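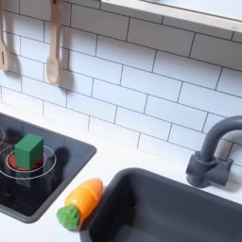
Compliance Test Technician, Wooden Toys and Children's Furniture
Priria Product Testing
Location: Woditz site, Building 5
Type: Full time, permanent
Reports to: Clodagh Ó Súilleabháin, Laboratory Manager
Posted: 2022-02-19

Summary of the position

Priria tests toys and children's furniture for manufacturers and importers. The Woditz laboratory covers mechanical and physical testing, small parts, stability, and label review. Chemical and flammability work is sent to our other site and is outside the scope of this job, apart from sample preparation.

We are hiring one technician for the mechanical bench. The position became open in December when the previous technician moved to the Juvel calibration group. The work has been shared among the remaining bench staff in the meantime, and the person hired will take over a full schedule after training.

The laboratory handles some 600 sample submissions a year. Most are play furniture, pull toys, building sets, shape sorters, step stools, and storage units for children's rooms. A smaller share is soft goods, which are handled on a separate bench.

Duties

Receive samples, check them against the submission form, and record model number, batch code, age grade, and condition on arrival. Samples that arrive damaged are placed on hold and reported to the project coordinator before any test is started.

Assemble flat-packed items using only the instructions and hardware supplied by the client. Missing hardware, stripped inserts, and steps that cannot be completed as written are recorded as findings. Do not substitute your own fasteners.

Perform use and abuse tests according to the age grade: drop, torque, tension, compression, and tip-over where applicable. Check for accessible sharp points, sharp edges, small parts, pinch points, and entrapment openings before and after each sequence.

Perform stability and static load tests on freestanding furniture and play structures, on both the level surface and the inclined platform.

Examine hooks, rails, pegs, and knobs for projection hazards and for retention under load. Examine cords and straps for length and loop formation.

Prepare scrapings of paint, lacquer, and printed surface coatings for shipment to the chemistry group. Each substrate and each color is bagged and labeled as its own specimen.

Review packaging, warnings, tracking labels, and assembly instructions against the checklist for the destination market.

Write up results in the laboratory system on the same shift the test was run. Raw data is entered directly. Notes copied from loose paper are not accepted as original records.

Carry out daily checks on the force gauge, torque gauge, and drop surface, and take equipment out of service if a check falls outside its limit.

Retain or dispose of tested samples according to the client's instruction. Failed samples may not be given away, sold, or taken home.

The technician does not issue the final report. Reports are reviewed and signed by the laboratory manager or her deputy.

Required qualifications

High school diploma or equivalent, plus at least two years in a test laboratory, quality inspection, furniture or cabinet shop, or similar technical setting. An associate degree in a technical field may replace one of the two years.

Ability to use calipers, force gauges, and torque tools correctly and to state the resolution of each.

Ability to read a written test procedure and follow it without adding or skipping steps. A short practical exercise on this point is part of the interview.

Clear written English. Findings are read by clients, customs brokers, and sometimes attorneys, and the wording must state what was done and what was observed.

Basic spreadsheet skills.

Ability to lift 50 pounds with or without reasonable accommodation, and to work standing for most of a shift.

Helpful but not required

Experience with the ASTM F963 or EN 71 toy standards. We will train a candidate who has not used either.

Knowledge of wood products: the difference between solid wood, plywood, and fiberboard, how each one splits or swells, and how screws and cam fittings behave in them.

Experience in a laboratory accredited to ISO/IEC 17025.

Reading knowledge of a second language. Many of the instruction sheets we review are multilingual.

Training and sign-off

New technicians are not permitted to run billable tests alone. Training follows the bench matrix, which lists 79 procedures. Each procedure is read, observed, performed under supervision, and then performed as a blind repeat on a sample already tested by someone else. The two sets of results are compared, and the trainer either signs the line or schedules another repeat.

The first block covers receiving, conditioning, small parts, sharp points, and sharp edges. The second covers the abuse tests. Stability, static load, and entrapment come last because the fixtures take longer to learn. There is no fixed date for completing the matrix, but the schedule is reviewed with the laboratory manager at the end of every month.

Candidates who already hold sign-offs from another laboratory should bring copies. They can shorten the observation stage. They do not replace the blind repeat.

Hours and working conditions

The standard shift is 7:30 a.m. to 4:00 p.m. with an unpaid half-hour lunch. Overtime is occasional and is concentrated in late summer and early fall, when importers submit holiday goods. It is paid at time and a half and is assigned by rotation if no one signs up.

The bench area is climate controlled for sample conditioning. It is kept at a constant temperature all year and some people find it cool. Hearing protection is required during drop and impact testing. Safety glasses and closed-toe safety shoes are required at all times on the bench floor. Priria reimburses up to $200 toward safety shoes each year.

Phones may not be used on the bench floor. Many samples have not yet been released for sale, and all staff sign a confidentiality agreement on the first day.

The job cannot be done remotely. Label review may be done at a desk in the office area.

Pay and benefits

The position is hourly, and the pay range is sent to every applicant with the acknowledgment of the application. Placement in the range depends on documented bench experience. Benefits begin after the first full calendar month and include medical and dental coverage, paid vacation and sick leave, and a retirement plan with employer match. Course fees for approved technical classes are paid in advance and are not repayable if the class is completed.

Conflict of interest

Applicants must disclose any current paid work for, or ownership interest in, a company that makes, imports, or sells children's products. This includes home businesses and online shops. Disclosure does not rule a person out, but it must be reviewed before an offer is made. Current and former employees of Ó Briain may apply and should note their dates of employment, as Ó Briain is a client of this laboratory and a cooling-off period applies to work on its samples.

How to apply

Send the following as a single PDF through the careers page, under reference Woditz 79-B:

A resume of no more than two pages.

A cover letter stating which measuring tools and test equipment you have used, and for what purpose.

A writing sample of one page or less. A test record, inspection note, or work instruction written by you is suitable. Remove client names and other confidential details first.

Contact information for two references, at least one of whom has supervised your work. References are contacted only after the interview.

Applications are reviewed in the order received, and the posting stays open until the position is filled. Interviews are held on site and include a bench tour, the practical exercise, and a meeting with the laboratory manager. Allow half a day. Parking is behind Building 5; sign in at the front desk and bring photo identification.

Questions about the duties may be addressed to Clodagh Ó Súilleabháin through the contact form. Questions about benefits, accommodation during the hiring process, or the status of an application go to the personnel office.

Priria is an equal opportunity employer.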